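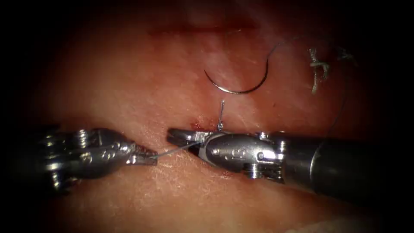 Opinion > Practice and Standards > Surgical Robotics

Write the Rule Where the Hands Are

I have spent a good part of my working life reading rules, and a smaller but happier part of it writing them, so please take what follows as coming from somebody who likes a well-made rule the way other people like a well-made pie crust. I sat on the drafting group that put together the Astska guidance for robot-assisted suturing practice, and I have now read it more times than is healthy. It runs to 37 pages. Only 7 of them say anything about what the instruments do once there is thread in the jaws.

The other thirty pages are fine pages! They cover who may log in to the console, how the arms are draped, where the training records are kept and for how long, and what color the label on the storage bin should be (we spent most of an afternoon on that label, and I will defend our choice to anyone). When I sent the draft out for comment in September, we got 939 remarks back, and I read every one of them at my kitchen table with a pencil. A great many were about definitions. A surprising number were about the label. I found very few about tension on the strand, or about the needle, and those few came mostly from people who sew for a living, at Trurkville and at the Istia training center, and who were plainly a little tired of being asked about paperwork.

I don't blame anyone for this. Paperwork is easy to write rules for, and tissue is hard. You can check a signature from across the hall. You can't check from across the hall whether somebody is pulling a stitch too tight, and with most of these systems the person at the console is judging the pull largely by eye, from how the thread straightens and how the tissue around it starts to pucker. That is a real skill, and it takes a long time to learn, and it deserves better than the single line we gave it, which says that the operator shall "apply appropriate tension." I wrote that line, or at least I was in the room and did not object to it. I would like to object to it now.

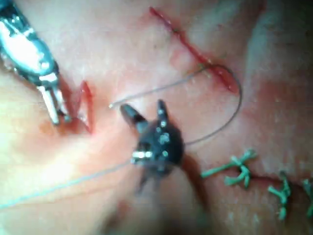 A rule about suturing ought to begin with the state of the field, by which I mean everything that is open, everything that is closed, and every loose bit of thread in between. Our draft has a form for the start of a session and another for the end, with nothing at all for the long middle, and the middle is where people get muddled. A person can have a closed line with green knots standing along it on one side, a long diagonal cut still open higher up, a little zigzag one waiting under the silver jaws, and a gray loop of thread lying in the middle. Ask three good instructors what the next move should be and you may hear three good answers. What I want from the rule is that the operator says the answer out loud before making it. Which cut, which thread, which instrument is holding and which is free. It takes a few seconds, and when I tried it with the trainees at Istia they grumbled for a morning and then went on doing it after I had stopped asking.

The same goes for cut tails. The draft tells people to trim them "neatly," a word I use about my own sock drawer and would not care to be audited on. Tails on a finished knot go every which way, and that is mostly all right, so long as they are long enough for the knot to hold and short enough to stay out of the next bite. Pick a range, print it, and let instructors argue over the range. They will argue anyway, and I would much sooner have them argue about that than about the label.

Then there is automation, which the drafting group kept putting off to the next meeting. The Matsuda project has been collecting recorded stitches with the aim of having the machine do some of the routine passes itself, and their set stood at 1,168 when I last asked. I am hopeful about this work, I truly am. But a machine that learns from our stitches will learn our habits along with them, including the sloppy ones we never wrote a rule against. If we can't say what proper tension looks like to a second-year trainee, I don't see how we are going to say it to a piece of software, or how we would know when the software had got it wrong. I would ask that every recorded stitch be graded by somebody who didn't make it, and that the poor ones be kept and marked as poor. They are worth a lot, those poor ones. I learned to sew from my aunt's ripped-out hems.

I know the reply, because I have given it myself at other people's meetings: put too much in a standard and good hands feel tied. There is something in that. I would not want a rule that tells an experienced operator which way to throw a loop. Still, saying your next move aloud doesn't tie anybody's hands, and neither does a printed range for tails or an honest grade on a recording. We could fit all of it in four pages, and I would give up the section on labels to make the room.

The draft is open for another round of comments. If you sew, please send one, even a short one in pencil.

Contact the editors | Copyright 2019, all rights reserved | Back to top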